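Prarkmont kitchen classes return in November with a salad session

The Gullach community kitchen in Prarkmont will reopen its evening cooking classes in November, starting with a beginner session on salads and dressings. Classes begin at 6:30 p.m. and run for two hours.

The kitchen has been closed to the public since the spring while the floor and the sinks were replaced. The work cost $3,157, paid for out of class fees and a bake sale. Last season 129 people signed up for at least one class, and 86 of them came back for a second.

The first session covers knife basics, how to squeeze and zest a lemon, and three dressings that can be made in a bowl with a fork. Later classes will move on to soups, flatbreads and a weeknight fish supper. Menus are posted on the door a week ahead.

Ingredients come from Skonano, the produce store on Gautam Street, which is giving class members a discount on citrus through the end of the month. Boards, bowls and plates are provided. People who prefer their own knife may bring it, wrapped, and should leave it with the instructor on arrival.

Each class has room for 12. A place costs $14, or $50 for four classes booked together. Children over 10 may attend with an adult and pay half price. Anyone with a food allergy should say so when booking, as the recipes can be changed with a few days' notice.
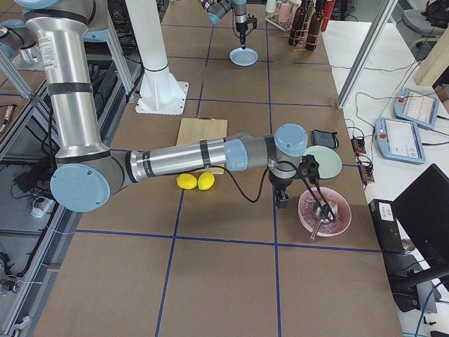 Lemons, a cutting board and a pink bowl on the work table.

Booking is open at the Gullach front desk from 9 a.m. to 4 p.m. Places not paid for two days before a class will go to the waiting list. Parking is free behind the building after 6 p.m., and the side entrance has a ramp.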